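ホーム > 暮らしの手引き > 台所まわり > マグカップの茶渋を落とす

はじめての方へ | 手引き一覧 | 道具の話 | お便り

マグカップの茶渋、ゆっくり落とす方法

毎日使っているマグカップの内側が、いつのまにか薄茶色になっていた、という経験はどなたにもあるのではないでしょうか。私は紅茶を朝に二杯、午後にもう一杯飲む暮らしを長く続けているもので、茶渋とはもうすっかり古いつきあいです。若いころは研磨剤入りのクレンザーで力まかせにこすっていたのですが、お気に入りの一つの内側をすっかり曇らせてしまい、それからは時間をかけて落とすやり方に変えました。今回はその手順を、なるべくていねいに書いてみます。

用意するもの

・重曹(食用でも掃除用でもかまいません)
・酸素系漂白剤の粉末
・やわらかいスポンジ
・カップがすっぽり入る洗い桶か、深めのボウル
・ゴム手袋

塩素系の漂白剤は今回は使いません。においが苦手なのと、絵付けのあるカップにはどうも心配が残るからです。酸素系のほうも、金彩や銀彩の入ったもの、漆のもの、金属のものには使わず、袋の裏の注意書きをひととおり読んでから始めてくださいね。

まずは重曹から

うっすらとした茶渋なら、これだけで済んでしまうことも多いです。カップの内側を水でさっとぬらし、重曹を小さじ一杯ほど入れて、指の腹かスポンジでくるくるとなでます。力はいりません。底の角のところに色が残りやすいので、そこだけは少ししつこくやってみてください。取っ手の付け根も見落としがちで、私はいつも乾かしてから気がついて、もう一度流しに立つことになります。 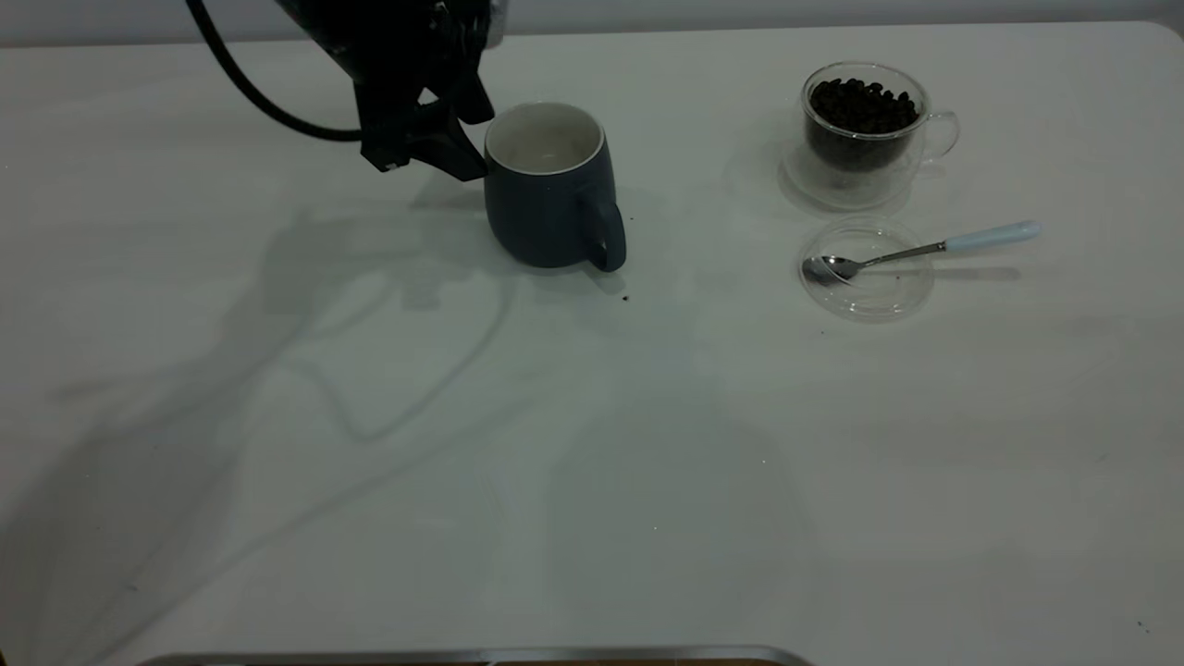
重曹で落ちきらなかったときは、つけおきに進みます。桶に50度くらいのお湯を張り、粉末の酸素系漂白剤を袋に書いてある分量だけ溶かします。水だと粉がなかなか溶けませんし、熱湯では泡が立ちすぎて効き目が早く抜けてしまいます。給湯器の設定を高めにして出したお湯がちょうどよいところです。手を入れるときはゴム手袋をお忘れなく。

カップは横に倒して、空気を逃がしながら沈めます。口を下にして入れると中に空気がたまって、いちばんきれいにしたい底のところがお湯に触れません。そのまま30分。お湯が冷めてしまったらそこでおしまいにして、足りなければ新しく作り直します。ふたをしたくなるかもしれませんが、泡がガスを出しますから、密閉はしないでください。窓も少し開けておくと安心です。

すすぎはたっぷりと

ぬるぬるした感じがなくなるまで、流水でよくすすぎます。私はそのあと台所用洗剤でもう一度ふつうに洗って、熱めのお湯を一杯入れて、しばらく置いてから捨てています。最後のお湯は気分の問題かもしれませんけれど、カップが温まって乾きが早くなりますので、急いでいない日はぜひどうぞ。

落ちない色もあります

何度くりかえしても残る線は、茶渋ではなく、釉薬に入った細かなひび(貫入といいます)に色がしみたものかもしれません。土ものの器にはよくあることで、無理に抜こうとすると器を傷めます。以前、お便りをくださったJolene Dunstanさんは、おばあさまのカップの貫入をどうしても白くしたくて三回もつけおきをなさったそうですが、今ではそのままの色で毎朝使っているとのことでした。私もそれでよいように思います。

金属のスプーンが当たってついた灰色の筋は、また別のものです。こちらは漂白剤では動きませんので、重曹に水を少しまぜて練ったもので、やさしくこすってみてください。メラミンスポンジは手軽ですが、つやのある面では小さな傷になることがありますから、目立たないところで試してからにしましょう。

ためないための小さな習慣

飲み終わったら、洗うのは後回しでも、せめて水を一杯入れておくこと。たったそれだけで色のつき方がずいぶん違います。それから、スポンジがくたびれてくると洗ったつもりでも薄い膜が残りますので、早めに取り替えてください。うちでは7日に一度、寝る前にまとめて重曹でなでるようにしていて、つけおきをするのは5月の大掃除のときくらいになりました。

急須の注ぎ口や水筒のパッキンについても、よくお尋ねをいただきます。水筒は本体の材質によって使えるものが変わってきますので、そちらはまた別のページでゆっくり書くつもりです。

お問い合わせ | © Gastora 暮らしの手引き | ページの先頭へ戻る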